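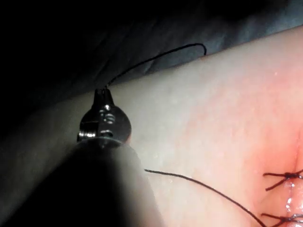

I came to suturing through quilting, so you can guess how smug I was when I first sat down with a practice pad in Pennington last February. Fourteen tries later I had a snarl of black thread and a lot more respect for surgeons!

The pad is soft (think firm pudding), and it puckers the second you pull too hard. My quilting hands always want to yank.
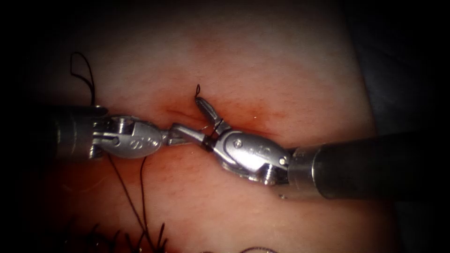
Then there's the knot. You wrap, you reach for the short tail, you lose the short tail, you start over. I kept mine at four throws and still had one slip on the drive home to Wustville, pad riding along on the passenger seat.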